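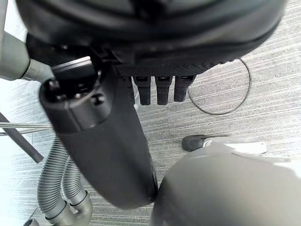 Moving in with a friend, whose name goes on the council tax and the bills?

Posted by Trollell, 22nd March

Hi all, hoping somebody has been through this. My mate Cempaka and I are taking a two-bed flat together and we get the keys soon (very excited, slightly terrified!). We're both on the tenancy. The letting agent has asked us who is going to be "the lead" and I said me, without really thinking, and now I'm wondering what I've let myself in for.

Rent is going out of my account and she'll send me her half. The electric will be on a prepayment meter that apparently has a debt of £20 sitting on it from whoever was there before. Do I have to pay that? And if the council tax bill comes in my name only, am I on the hook for all of it if she moves out or loses her job? She's also thinking of starting a course, and I've heard students don't pay, but does that mean I'd get the whole lot?

Sorry, that's a lot of questions in one. I've rented a room before but the landlord dealt with everything.

Aivar Juška

Right, I've done this with three different flatmates so here goes.

Council tax: if you're both on the tenancy and both living there you are normally jointly liable, whatever name is printed on the front. So ring the council and get both names put on, it takes five minutes once you get through. If she becomes a full-time student she's usually ignored when they count the adults, and then you can ask for the single person discount, which is a quarter off. You'd be the one paying what's left though, so have that chat with her before she enrols and not after. I didn't and it got frosty.

Meter: don't pay the old debt. Take a photo of the meter reading and the balance on the day you get the keys, find out who the supplier is and ring them with your tenancy start date. They should clear it. Try not to top up until you've spoken to them or some of your money could go towards it. If you really have to, keep the receipt.

Rent: joint tenancy nearly always means either of you can be chased for all of it. Read the agreement. We had a joint account just for bills, £205 each on the first of the month and £15 on top for loo roll and bin bags. Worked a treat. Do be aware a joint account links your credit files.

Liepiņa

Get it all in writing, even with a friend. My old flatmate still owes me £200 for broadband!!

Trollell

Thank you both, really helpful. I'd no idea about the meter. Ringing the council tomorrow and I'll talk to Cempaka about the course tonight.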